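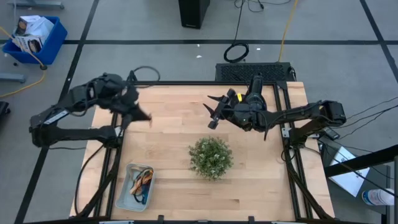
Bench from the overhead camera, both arms up, plant and cable tray on the table.

From: Mateja Đorđević
To: bimanual-bench list
Date: Nov 20, 2025
Subject: Re: [bench] Fingers for the Sakov arms – pointed or wide?

Hi all,

Quick one before I lose the afternoon to something else. Conall's questions quoted at the bottom, answers in between. Long, sorry, skip to the part you care about.

Setup as in the overhead shot. Two arms facing each other across the table, butcher-block top, black extrusion frame. Pointed fingers on the right, the splayed ones on the left. Wrist camera on the right. Controller is the Dindotthorpe one, on both sides, same firmware, same gains to start with. I did change the gains on the left later, see below.

Conall Mac Mathúna wrote:
> Before we put in the order for Mondon I'd like to hear from somebody
> who has had both finger types on real objects and not the foam
> blocks. Everything in the thread so far is foam blocks. What happens
> with something that bends?

Foam blocks are useless for this, agreed. Anything grabs a foam block. I used two things. The fake plant (small round bushy one, dense leaves, tiny buds) and the tray of tangled stuff, cables mostly plus the orange and tan strap.

Plant first. Task was pick it up with one arm, hand it over to the other above the table, set it down. Pointed fingers go straight into the leaves and find something stiff to close on. Good hold. Bad release – leaves catch behind the tips and the plant comes along when the arm backs off. Opening wider doesn't fix it. What did fix it was a small wrist roll before retracting, I put it in as a fixed move and stopped thinking about it.

Wide fingers, other way round. Clean release every time I watched, but the grip is on the outside of the leaves so the whole ball squashes and turns a bit. For the handover that matters, the second arm is expecting it somewhere else. Fine if you re-look with the camera before closing. Not fine open loop.

Eighteen handovers each direction. Right to left is the better direction, pointed fingers giving and wide ones recieving, provided you do the roll. Left to right I'd call usable with babysitting. I'm not putting percentages on it, the numbers are too small and I was fiddling in between.

> Second, the tray. Úna says pointed tips or forget it. Is that really
> so or is it just what she happens to have mounted?

Úna is right. Pulling one cable out of a heap with the wide fingers gets you three cables and sometimes the tray. Pointed ones can go in between. You still pull up a tangle now and then but you can see it in the wrist view and drop it.

The strap is the odd one out. Flat, wants to be pinched on the edge, pointed tips slide along it and let it twist. Wide fingers hold it much better. So if Mondon is mostly flat webbing and not round cable I would change my answer. Conall, which is it? Your May message said harness parts and I took that as cables.

Tray itself is light and skates when you pull on anything in it. I ended up working near the corner of the table where the reach is awkward for the right arm, elbow goes quite high. Should have clamped it. Next time. If anyone has a way of fixing a tray down that doesn't eat into the workspace tell me.

> Third, wrist camera, yes or no? Ciarán wants overhead only, to save
> weight and one cable run per arm.

Yes to the wrist camera. Overhead is good for where is the plant, where is the tray. Once a gripper is over the object the overhead view is mostly gripper. For cable picking I would not try without the wrist view.

Ciarán's point about the cable run is fair though. The loops are a nuisance. If they're too short they pull on the wrist at full extension and if they're long they flop over into the other arm's space. Coiled cable is better than straight, it gives and comes back. It also puts a small spring force on the wrist and that shows up in the torque readings at low speed. I see it as a slow drift, not noise. Took me most of a morning to beleive it was the cable and not the calibration.

Weight: yes you notice it. Arm with the camera overshoots a bit on the quick moves with the default gains. Setting the payload properly in the controller helps more than touching the gains. Do that first.

> Fourth – controller. We could stay with the Ó Flaithearta boxes, we
> already own 2 of them. Is the Dindotthorpe worth the money?

Depends. Single arm, no, keep what you have. I ran the same pick on the Ó Flaithearta box and couldn't tell them apart by eye. Two arms, yes, one clock for both. With two separate boxes the arms start the handover a little out of step and the offset isn't the same each time, so you can't just subtract it. Put a wait in and it works but it's slow and looks silly.

Annoyances with the Dindotthorpe:

Log buffer is 2000 samples and it wraps without telling you. Set the dump interval short or you lose the start of the run. I lost a good few.

The gripper open limit resets when you swap fingers. Check it before you enable. I bent a tip.

Fan is loud. Ours sits behind the table, put yours further away.

The enable order matters, left then right. Other way round it faults, no idea why. Halyna, is that known? You said something on the call about arm IDs but I didn't write it down.

> Last thing, how long to swap the fingers over? If it's ten minutes
> we may as well buy both sets.

Two screws a side. Couple of minutes for the screws, then zeroing the gripper, then re-doing the tip offset, and that last bit is what takes the time. Call it a coffee break. I wouldn't do it between tasks but between morning and afternoon, sure. Buy both sets. The fingers are the cheap part of all this anyway.

If you only get one set per arm – pointed on one, wide on the other, as I have it. Mixed pair has been more useful to me than two the same. Pointed arm digs, wide arm holds the rest down. That was not the plan, I only had one good set of each.

Not tried yet: rubber sleeves on the pointed tips (might sort out the strap), both arms pulling on one cable, anything heavier than the plant. Also haven't moved the left gains back to default since the second day, so take my left arm comments with a bit of salt. Dropped them by around a third after it started buzzing near the end of its reach. Will redo the left to right handovers on defaults and post if the answer changes.

Logs on the share under my name, folder is called fingers2, ignore fingers1. Úna, the roll move is in there as well, you asked. Angle is hardcoded, change it for your mount.

Conall when do you need to order by?

Mateja

_______________________________________________
bimanual-bench mailing list
To leave the list, send a blank message with "unsubscribe" in the subject line
List admin: Halyna Melnychuk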